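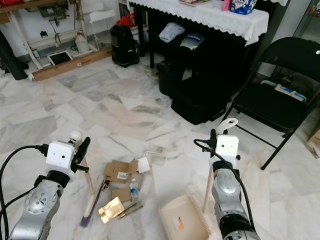 Fig. 4. Small objects on a marble-tiled floor.

Section 2: Finding your first star cluster

Now the fun part! Your Vastow telescope should be on its mount with the finder already lined up (see Section 1).

1. Put in the low-power eyepiece, the one marked Lernier.

2. Let your eyes adjust to the dark. Give it a good while - you'll be amazed how many more stars come out.

3. Center a bright star and turn the focus knob slowly until it shrinks to a point.

4. Sweep toward the cluster on your June chart. It looks like a small smudge at first, then the smudge breaks up into stars!

Note: The 907 eyepiece gives a closer view, but the sky has to be steady. If stars look like boiling blobs, go back to low power.

CAUTION: Never point the telescope at or near the sun. Cap both ends before daylight.

5. Write down what you saw in your log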